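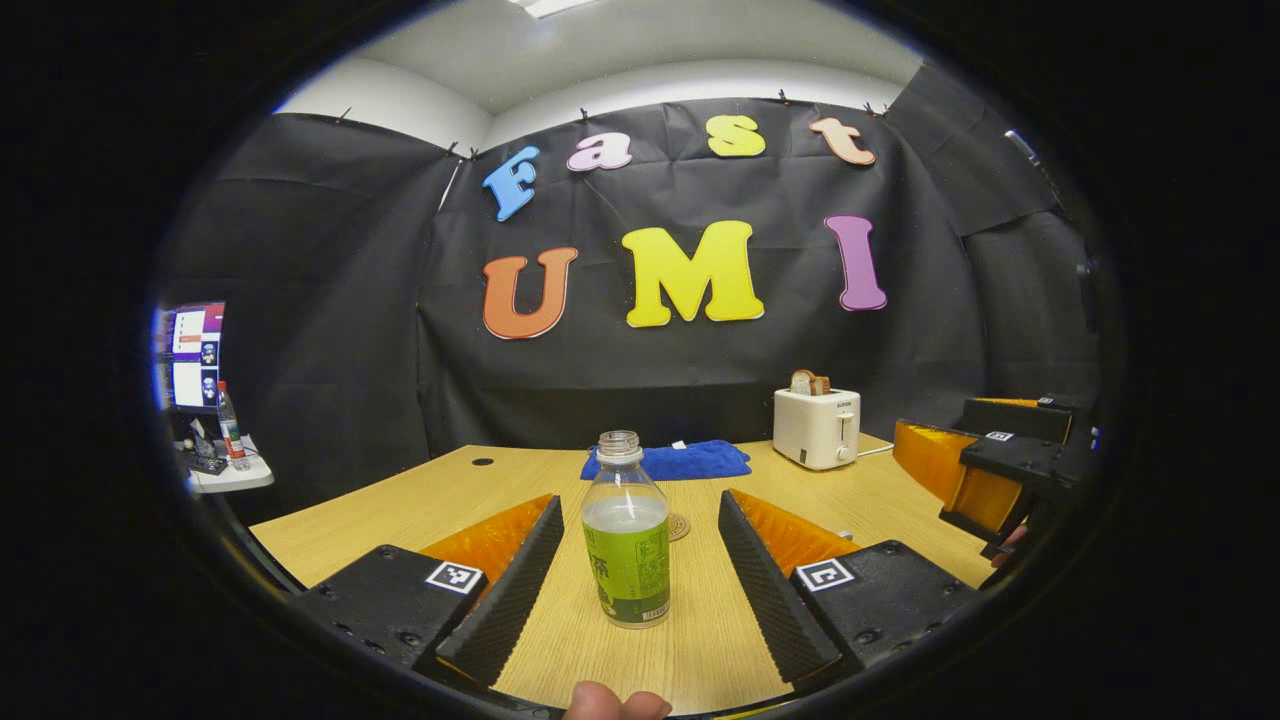

Suvarna Handheld Demonstration Group, shared notebook

5 min read

01/10/2025

Best day we've had on the bottle task so far, so I'm writing it up while I can still read my own scribbles.

Quick recap for Bronwyn, who missed the start of the week. The task is "tea to coaster": pick the tea bottle up off the table, set it down upright on the cork coaster, let go, back away. We collect with the hand-held grippers, train a policy on the wrist view and the gripper's path through space, then run it on the arm (Dara, who has been very well behaved lately). The question I've been chewing on is whether the approach matters more than the grasp. Our old demonstrations nearly all begin with the fingers already close to the bottle. The policy got very good at closing and rather poor at arriving. It would come in a touch wide, nudge the bottle with one finger and then shut on whatever was left.

So the new protocol has what Marama calls the "long look". Start well back, hold still until the bottle is standing between the two fingers in the view, then go in on one smooth line. No correcting at the last moment. If you find you need to correct, throw that one away and start again. I was sceptical about the holding still, I thought it would teach the arm to dither. It doesn't! More on that further down.

The picture at the top of the entry is the sort of starting view I mean. Bottle upright in the gap, not gripped yet, coaster behind and slightly to the right of it, both markers on the finger housings in view. I like this one because you can read the whole job off it: what to pick, where it's going, and how much finger you have on each side. The toaster and the blue towel stay on the table as clutter. I moved neither for the whole session. The second gripper is out at the right-hand side, in hand, so it's also a decent check on what the other operator looks like in the wide view.

What we did

Marama and I collected 45 demonstrations with the long look, taking turns on the picking gripper. Bottle start position changed every time, coaster position changed whenever we felt we were getting lazy. Then I picked 45 from the old pile, same bottle, same coaster, so that the two sets were the same size. Same network, same settings, same number of training steps. Marama labelled the two checkpoints A and B and kept the key in her pocket, and I ran the arm without knowing which was which. (I guessed after the third go, but I'd written down the pass rule beforehand so I couldn't be kind to it.)

Pass rule: bottle ends up standing on the coaster, fingers open, clear of the cap. Leaning counts as a fail. Half on and half off counts as a fail.

Results

Old demonstrations: 14 passes out of 37.
Long look: 13 fails out of 37, which makes 24 passes.

I had to go and sit down for a minute. Same amount of data! It's a small test on one bottle and one table and I know I shouldn't get carried away, but that is a gap you can see with your own eyes. The old policy still does its little sideways nudge. The new one lines up, goes in, and you can hear that the fingers have landed together.

About the dithering. There's a short pause at the start of each run, as you'd expect from the data, and then it commits. I watched the first few with my hand on the stop button and then relaxed.

The fails are more interesting than the passes. Most of the long-look fails were at the coaster end, with the bottle put down on the rim and leaning. That makes sense to me now. Once the bottle is in the fingers it hides a good deal of the table directly ahead, and a small coaster is easy to lose behind it. We took such care over arriving at the bottle and none at all over arriving at the coaster. Marama's idea is to do a second long look there: lift, hold, find the coaster past the side of the bottle, then lower. I think she's right and I'm cross I didn't think of it.

A few failed at the pick. Two of those were with the bottle close to the towel, and I have no theory yet.

Odds and ends

The bottle is part full, so the tea moves when you lift it. I wondered if slosh was upsetting the release, but nothing in the runs points that way. Worth one session with a full bottle to be sure.

Marker tracking was good all session on both fingers. Please don't wipe the finger housings with the strong stuff, plain damp cloth only.

My thumb gets into the bottom of the view if I hold the gripper high up. Marama's doesn't, her grip is lower. Could the policy be picking up on it? I doubt it, but the demonstrations are tagged by operator so we can split them and look.

Bronwyn Ellery asked whether any of this carries over to Tureck's bench in Lellport, where the table is darker and the lighting is worse. Don't know! I'd love to try it. If they can give us a slot in November I'll bring the coaster.

Next

Second long look at the coaster, 45 new ones, same blind test. Marama Cosgrove to hold the key again.
Split by operator, thumb and no thumb.
Towel near the bottle on purpose, a short batch, see if the pick fails come back.
Try a different bottle, but only after the coaster end is sorted. I have to stop myself starting that one tonight.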